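Read the Series Out of Order

Every crime reader I know has been told to start with book one. I think it's bad advice, and I've thought so since I picked up the fourth Galli novel in a train station with no idea there were three before it.

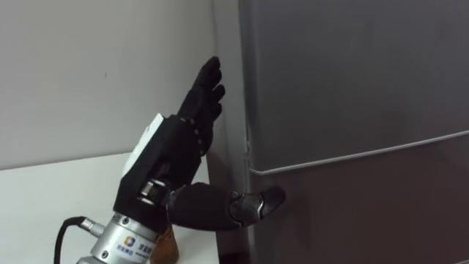 The usual case for reading in order is that the detective's life builds from book to book. The marriage fails in the second, the partner gets shot in the third, and so on. All true. But the first book in a long series is very often the weakest one. The writer doesn't know yet that there will be a second. The detective is half made, the sidekick talks too much, and there are two chapters of childhood that never matter again.

Take Dario Martinelli's Cokdale books. There are 19 of them now. The first is slow, and the killer is plain by page 78. I've lent it to three people and not one asked for the second. Then I started lending the sixth, The Stunard Road, and they came back wanting more. It's the same detective in the same wet little town. Martinelli had just learned by then what to leave out.

Manuela Pellegrini runs a reading group I go to in the winter, and she disagrees with me. Her view is that if you know Inspector Clelance lives through book eight, you can't be afraid for him in book two. I see the point. But I was never afraid for him. His name is on the cover of every one of them. What I want to know is who did it, and why, and whether the people left behind will be able to stand each other afterward. None of that is spoiled by knowing he later moves to the coast and gets a dog.

There are exceptions. Primo Fontana's harbor books are really one long story cut into nine parts, and if you skip around you'll be lost. A trilogy is a trilogy. And some writers give away an old killer's name in passing, which I think is rude – a line of editing would fix it.

Publishers could help. Most of them print the full list in the front with numbers beside the titles, and a new reader sees that and feels behind before starting. I'd drop the numbers and keep the dates. Anyone who cares about the order can work it out.

I read the first Galli last August, after all the others. I liked it fine. I knew who these people would turn into, and I was more patient with them than I would have been as a stranger.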